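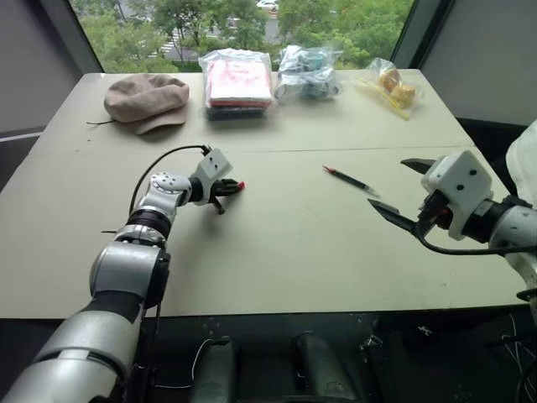 *Page last updated: 6 February 2026*

**Ritum opens its Brokcombe packing table for new-starter packs**

BROKCOMBE - Ritum is very happy to share that its new-starter packs are now put together in Brokcombe, at one big table by the window. The packs go to people beginning their first season with the Mockus walking program, and more than 90 are planned for the coming intake (our largest so far!).

Until last November the packs were made up at six separate pick-up points, each with its own cupboard and its own idea of what belonged inside. Some people got a cap and no pen. Others got two pens and had to ask for a cap. Bringing the work to one place means every walker starts with the same things, and it means we can finally see what we have before we seal anything up.

The new layout is simple. Caps, wrapped stacks and clear bags go along the back, close to the window, with the front of the table left for the job at hand. The pen is handled on its own, as it is the thing most likely to slip under something else and be missed. It's a small item, but walkers fill in their route cards on the first morning, and a borrowed pen going up and down a line of people makes for a slow start.

We chose a pale tabletop after trying a dark one at Brolavov, where black pens were very hard to spot. The daylight helps too.

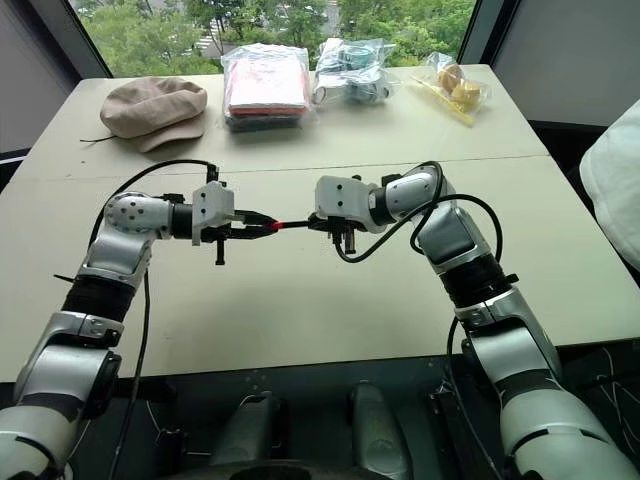
The order of packing has also changed. Flat things used to go in last, which bent the corners and left the cap squashed at the bottom. Now the wrapped stack goes in first, the clear bags sit on top of it, and the cap goes in near the end so it keeps its shape. The pen follows, down the side, where a hand can find it without tipping everything out.

Clear bags have been a favourite change with our local groups. People can check what is inside and leave the bag shut until they need it. We had a few requests for printed labels on every bag, and we're looking at that for the next intake, though we'd like to keep extra paper to a minimum.

Anyone who has walked with us before can bring back a cap in good condition and have it passed on. Returned caps are washed and kept apart from the new ones.

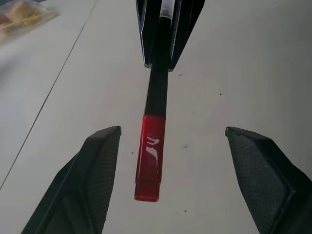 Kęstutis Kļaviņa told us that the pen was the part of last season's pack that got the most use, and that "the cap came a close second once the weather turned". He asked whether spare pens could be kept at the start of each route, and we think that's a great idea. Four routes will have them this season, with the rest to follow if they prove handy.

Packs can be picked up in person from the Brokcombe front desk, or sent on to Brolavov with the weekly delivery. Please give the name you used when you signed up. If something is missing from your pack, let the desk know and a replacement will be set aside for you.

**Media contact:** Ritum, Brokcombe front desk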